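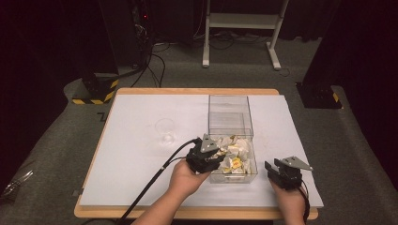
Gallery > Craft Room > Paper Scraps

Thu 22 April
By Leonie Henare

The scrap box at Prendergast gets sorted twice a year, now and again in September. White offcuts go back into the pulp bin and anything with colour is kept for collage. Siobhán Ní Mhurchú runs the pulping table and takes most of what we save.

Clear plastic box, lower part full. Crumpled white paper mixed with pale yellow scraps.

Small yellow piece with a red mark, near the front wall of the box. Yellow goes in the collage drawer — marked or not.

Light timber table with the pale top. Drinking glass to the left of the box. Please keep water well away from the dry paper.

The pulp bin takes 21 litres. Staples out first.

Recent galleries
Tavow card offcuts
Drying racks, September
Collage drawer labels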